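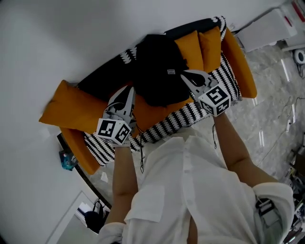
Drultoveck's reply was that the handheld mode should keep all the puzzles, even if the picture is flat, and that players without depth should never be stuck for more than 30 seconds on a jump.

June 18, 2018. Somitz, build 198.

Went through the tower rooms with depth off. Rooms one to six are fine. Room seven still needs it, the two ledges look level and they aren't. Added a drop shadow under the moving block and a darker edge on the lower ledge. Frame time went up a little in that room only.
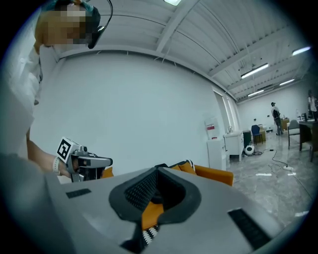

Ledge textures next. The old set from January is 400 by 400 and turns to mush on the small screen. Jorton wants a raised pattern that reads as grip without any depth cue. Small dotted studs on black, like those on the jaw pads, would do it if the dots stay big enough. Will try two sizes.

Fernandes build still crashes on the save screen with depth off. Not looked at yet.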